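November, past eleven at night, tea gone cold

Well, I lost the whole evening to street view again. I only opened it to check the parking near the dentist in Lulthorpe, I swear, and the next thing I knew I was "driving" down the road I grew up on with my face six inches from the screen.

Our old house is green now! Green! Dad would have had a fit. But the good part is that you can roll the date back, and if you go far enough there's Mom's blue station wagon in the driveway with the hatch up and four grocery bags on the gravel. No Mom though. I clicked up and down that street for 30 minutes trying to catch her from another angle (behind the hedge? in the doorway?) and got a blurry elbow that might just be the mailbox.

I sent it to Jade and she wrote back in all caps. Then she found her uncle Clifford's place out past Wallin, number 264, and there he is on the porch in his bathrobe, face smudged out, waving at the car. She says he's been bragging about it to everyone at the diner and wants it printed for the wall.

Murray thinks the whole thing is creepy and asked to have his house blurred, which of course makes it the only one on the block you want to look at. I told him so. He didn't laugh.

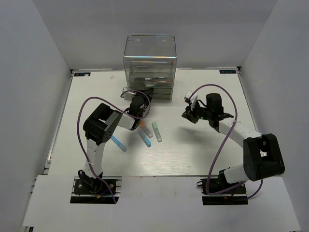 *Two arms, one white tabletop.*

Anyway. I saved the station wagon one in three different places in case they ever take the old pictures down. Tomorrow I'm going to try Grandma's road, if the car ever made it up that hill. And I still don't know where to park for the dentist.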